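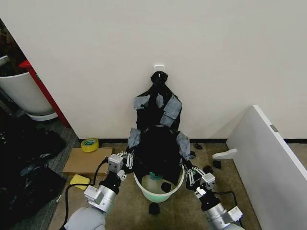 September, 6.40 in the morning

Rain stopped in the night. The gauge had 19 mm in it, all of it since the last reading, and the loft is dry apart from the north valley, which has a damp patch the length of my forearm where the old lead meets the new. I marked the outline in pencil with the time beside it. If it has grown by this evening the fault is in the joint. If it hasn't, it is old moisture coming out of the board and can be left.

Continued with the lime. The tub of putty opened yesterday was better than the last one, stiff enough to stand on the trowel and with a clear finger of water on top. The previous batch from Cosstead had no standing water at all and a skin on it like custard, and I should have sent it back. I used it on the pantry and the pantry has crazed. The cracks are fine, none wider than a hair, and they run mostly from the corners of the window. Gertraud looked at them on her way through and said the wall had been too dry when I put the coat on. I had wetted it twice. She said twice on the same morning counts as once, and that the wetting has to begin the evening before, because old brick takes water in slowly and the face will look dark and feel wet when an inch behind it is still dust. I have no measurement to set against that. Tried it last night on the passage wall: one wetting at six, one at nine, one this morning before breakfast. The third went in much more slowly than the first. I could count to fifteen before the sheen went off, where last night it had gone before I had moved the brush along.

Notes for the passage wall, so that I have them in one place.

Area below the rail only. The plaster above the rail is sound and rings properly when tapped, except for one hollow patch over the door which has been hollow for as long as I have lived here and has not moved. Leave it.

Mix: one of putty to two and a half of sand by volume. Sand is the washed sharp from Ekgate, last of the second bag. It was damp, so it bulks, so the true ratio is leaner in sand than it looks on paper. I have not corrected for this. I did last year and got a mix that dragged.

Hair: goat, teased out by hand, added at the end. It balls up if it goes in early. A good pinch to each trug, and spread, and then look at a lump of the mix hanging off the trowel edge to see whether the hairs are evenly through it.

Thickness: 9 mm at most for the first coat. I went to 15 in the pantry in the low place beside the chimney and that is where the worst of the crazing is, Gertraud's theory notwithstanding. Both causes may be working together there.

11.20

First coat on from the front door to the foot of the stairs. It took longer than it should have because the laths behind the meter cupboard are not nailed at every stud, and each time I pressed the trowel they went in and came back out again and pushed the plaster off. Stopped, put in screws with washers, started again. The washers are stainless. Ordinary ones would rust through the face in a few years and I would be looking at a row of brown dots.

Temperature in the passage 14 degrees at the floor and 16 at head height. Humidity 71 per cent. The front door has been left on the chain and the back one shut, so there is some movement of air without a draught. A draught is what does the damage. The surface dries, shrinks and lets go while the body of it is still soft.

Gertraud Gruber has lent me her float again, the wooden one with the worn heel. She had it from the man who taught her and it is thinner at one end than the other by a good 4 mm. I would have called that a defect before using it. In practice it means the tool rides up slightly at the back of the stroke and does not dig. I have considered planing my own to match, and will not until I have used hers on a full wall, in case I am fooling myself.

She stayed for coffee and we had the discussion about the limewash again. She wants it done in five thin coats with a day between. I had planned four. Her argument is that a coat which looks like nothing when it goes on is the correct coat, and that if I can see white under the brush it is too thick. My argument is that the days are getting shorter and each additional coat is another day with the furniture in the back room. We left it there. She is probably right, as she was about the wetting, but I would like to see the fourth coat before I commit to the fifth.

Bill from Naseri for the slates arrived with the post. 2,835 in total, including the ridge and the delivery, excluding the scaffold. This agrees with the quotation to the penny. Paid the first half. The second half is due when they have been back to look at the valley, and the damp patch makes me glad I did not pay the lot. I have written to them with the pencil outline described and the rainfall figure, and asked them to come on a wet day if they can arrange it. A dry inspection of a leak that shows only when it rains with the wind from the north is not worth the ladder.

15.10

Pressed the first coat with a thumbnail near the door. It takes a mark but does not come away on the nail. By the stairs it is softer, as expected, having gone on two hours later. Keyed the first half with the scratcher, diagonal both ways, not deep enough to reach the lath. The second half will be ready before supper.

Took the chance to read through the notes from the spring, when I did the box room. Three things in them I had forgotten.

Firstly, the curing. I had written that it needed misting morning and night for four days, and then in different ink, presumably later, that five would have been better. I shall do six here. The passage gets the afternoon sun through the fanlight and the box room did not.

Secondly, the second coat went on after nine days. I remembered it as a week. Nine was sufficient in April at similar temperatures. I propose to wait twelve and use the time for the skirtings.

Thirdly, the corner beads. I had left them out on purpose so that the arrises could be rounded by hand, and the note says "never again, or else buy a better corner tool". I did not buy one. There are two external corners in the passage, at the opening to the kitchen. I will use a straight timber batten on each, fixed plumb, fill to it, move it round, fill to the other side, and then take the edge off with a damp sponge. This is the method in the Cukora booklet, which is otherwise badly translated and gives its mixes in parts of a vessel it does not name. The drawing is clear.

Skirtings: the old ones were numbered on the back in chalk when they came off and the chalk has survived on all but two. Those two I can place by length. The paint on them is thick, several layers with a green at the bottom, and I assume lead until tested. No dry sanding. Steam and a pull scraper, outside, with the sheet down. The nails are cut nails and have pulled through cleanly in most places. Where they haven't, I shall let in a small patch of old pine, grain running the same way, and not use filler, which shrinks and shows.

The gap between the bottom of the new plaster and the floor is 36 mm along the whole run. It has to be kept. The previous plaster went down to the boards and had drawn up moisture to the height of my knee, with salts all along the line. I brushed the salts off dry, three times over a fortnight, and the third brushing brought away hardly anything. Whether that is the end of them I won't know before the winter.

18.30

Second half keyed. Misted the first half. The sprayer was throwing drops at first, which pit the surface, so I took the nozzle apart and found a grain of sand in the swirl plate. Rinsed and reassembled. It now gives a proper fog at an arm's length from the wall.

Went up to the loft with the torch. The damp patch has not crossed the pencil line anywhere. On the east side it has drawn back by the width of a finger. There has been no rain today, so this says nothing definite about the joint, but it does rule out a pool of water sitting above the board and feeding it. Drew a second line inside the first. Put a dish beneath the lowest point with a sheet of blue sugar paper in it, which goes dark at a single drop and stays rippled when it dries, so I need not be there.

Stock remaining: two tubs of putty, one unopened. No sharp sand to speak of. Hair enough for the second coat if I am not careless. One bag of the fine silver sand for the finish, which I have not tried and which looks very uniform. A uniform sand needs more lime to fill the spaces, so I should do a trial panel inside the understairs cupboard before it goes on anything that shows. Three small squares: 1 to 1, 1 to 1.5, 1 to 2. Pencil the mix on the wall beside each.

Ring Ekgate in the morning and ask whether the sharp sand is from the same pit as before. The colour changed between the first and second bags, slightly pinker, and I did not enquire at the time. It won't matter under limewash but it might if the grading has changed along with it. Do a jar test on both. I kept a cupful of the first.

Gauge emptied and put back on its post. Wind has gone round to the south-west. Mist again at ten.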